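把瓶子放进垃圾桶的任务：加了腕部相机以后成功率反而看不懂，应该怎样比较？

Rizwan Warraich
大家好。中文不是我的母语，如果有的句子不清楚，请告诉我，我会改。

我在做一个双臂的模仿学习实验，项目内部的名字叫 Filto。任务是这样的：地面上散放着空塑料瓶，两只机械臂把瓶子一个一个捡起来，放进套了塑料袋的垃圾桶。我们用遥操作采集了628条示范，然后训练两个策略。第一个策略只看固定相机，第二个策略看固定相机和两个腕部相机。网络结构、训练步数、数据都一样。

我的困难在评估。按照“全部瓶子都进桶才算成功”的标准，两个策略的差别很小，有时候只看固定相机的那个还稍微高一点。可是我坐在旁边看的时候，明显觉得有腕部相机的策略抓得更准，手指合上的位置更好。它失败的时候，大部分是在桶的上方停住，或者放手太早，瓶子碰到袋子的边缘掉出来。

所以我想问三件事。第一，这种长的任务，用一个最后的成功率来比较观察输入，合理不合理？第二，如果要分阶段，应该在哪里切开？第三，腕部相机会不会让策略变成“只看手里”，忘记桶在哪里？我读过一些文章，说法不一样，我不知道该相信哪一种。

补充：地面是灰色大理石纹，墙是红色的，灯光不变。瓶子的种类有矿泉水，也有茶饮料。每次开始前由人随便摆放，没有固定的位置。

Kekeli Amoah
多采数据就好了。我们以前也有这个问题，数据加一倍以后没有了。另外你检查一下相机的时间同步，腕部的那一路常常会慢几帧。

Yayra Odoi
楼上说的时间同步确实应该先检查，不过我觉得数据量不能回答你的问题。你问的是怎样比较，那么在数据一样的条件下也必须能比较出来。

我们组去年做过差不多的任务，犯过和你一样的错误。下面按照你的三件事来写。

一，关于最后的成功率。假设一次试验里有好几个瓶子，每个瓶子要经过靠近、抓住、搬运、放下。任何一步出错，整次试验就是零分。这样，一个策略在抓取上进步很多，在放下的时候退步一点点，两个结果混在一起，你只能看到“差不多”。我建议把统计的单位从“一次试验”改成“一次抓取尝试”。每次手指闭合算一次尝试的开始，瓶子离开手指算结束。

我们把原来的录像全部重新看了一遍，一共有348次尝试。重新统计以后，加腕部相机的策略抓取成功率高了17个百分点，可是放下的成功率低了一些。用原来的标准，这两件事完全看不见。请注意这是我们的数字，你的桶、你的瓶子和我们的不同，不要直接拿去用。

二，关于在哪里切开。我推荐切成四段：
靠近：从手臂开始移动到手指到达瓶身两边
抓住：手指闭合，瓶子离开地面
搬运：瓶子离地，到桶口上方
放下：手指打开，瓶子在桶里面

每一段的条件概率分开写，例如“在已经抓住的情况下，放下成功的概率”。这里有一个容易忽略的地方：后面的段样本会越来越少，所以一定要同时写出样本数，最好再加置信区间。我审稿的时候看过没有写样本数的表格，很难判断。

标注的时候请用两个人，互相不看结果。我们开始只有一个人标，后来发现“瓶子碰到袋子边缘，然后滑进去”这种情况，他前半部分算失败，后半部分算成功。标准在中间变了，他自己也不知道。后来我们用一个叫 Ondeo 的内部小工具，把2357帧阶段边界附近的画面抽出来重新对了一遍，花了很多时间，但是值得。

三，关于“只看手里”。我认为这种现象是有的，但是要做实验才能说。最简单的方法是在测试的时候遮挡：在搬运这一段，把固定相机的输入换成这次试验开始时的那一帧，看放下的成功率有没有变化。如果几乎没有变化，说明策略在这一段没有使用固定相机，只依靠腕部看到的东西。反过来也做一次，在靠近这一段遮住腕部相机。两个实验都不需要重新训练，半天可以做完。

还有一个便宜的改法，就是训练的时候随机丢掉一路相机。丢掉的概率不要太高，我们试过太高的，抓取马上变差。如果你想试，先从小的值开始，并且三路相机分别设置，不要共用一个概率。

关于摆放，我要多说一句。你写“由人随便摆放”，这对采集没有问题，对比较就有问题。人会慢慢习惯把瓶子放在容易抓的地方，自己感觉不到。比较两个策略的时候，请事先生成摆放的清单，两个策略用同一份清单，并且交替着跑。不要上午跑完一个，下午再跑另一个，因为袋子会被碰歪，桶也会移动一点。

最后给你看一下同一个工作区里几路相机的画面，你可以和自己的比较，想一想每一段需要的信息在哪一路里。第一张是固定相机，后面两张是腕部相机。 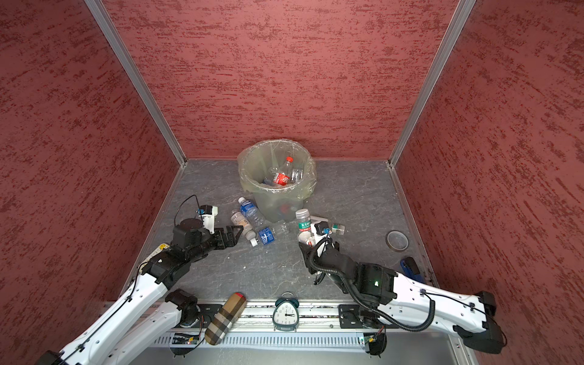
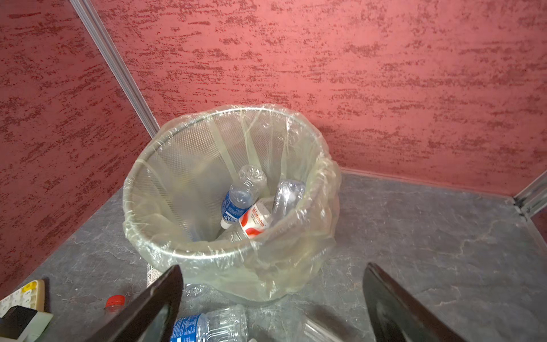
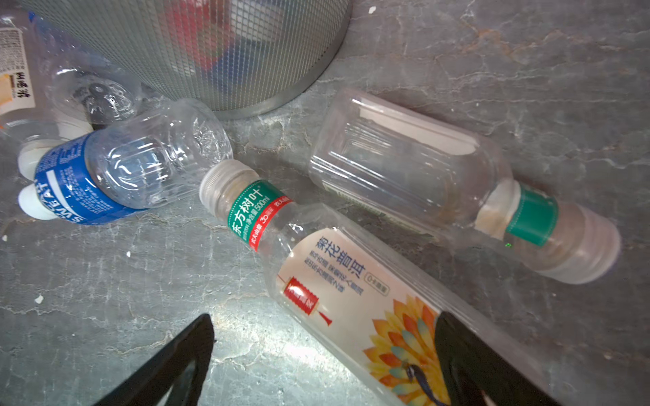
Dennis Athumani
我同意分段统计，但是对遮挡实验有一点不同的看法。把固定相机换成开始时的那一帧，对策略来说是训练中没有见过的组合：腕部显示手已经抬起来了，固定相机却显示手还在原位。成功率下降的时候，你分不清是“策略需要这一路的信息”，还是“两路矛盾，策略混乱了”。我的做法是再加一个对照，换成另一次试验里同一阶段的画面，手臂姿态尽量接近，只有桶的位置不同。如果手还是去原来桶的地方，就说明它在搬运时确实不看固定相机里的桶。

这个对照要求你录过桶在不同位置的数据。Rizwan，你的628条示范里桶移动过吗？如果从来没有移动过，第三件事现在就回答不了，因为策略记住一个固定的坐标也可以完成任务，看哪一路都一样。

Rizwan Warraich
谢谢两位，写得很详细。桶的位置我们没有故意移动过，只有换袋子的时候会偏一点。我先把已有的录像按四段重新标注，然后补采一批移动桶的示范。交替着跑这一点我以前没有想到，我们正好是上午一个、下午一个。标注的时候，瓶子滑在袋子外面但是靠着桶，我打算算放下失败，如果你们觉得不对请告诉我。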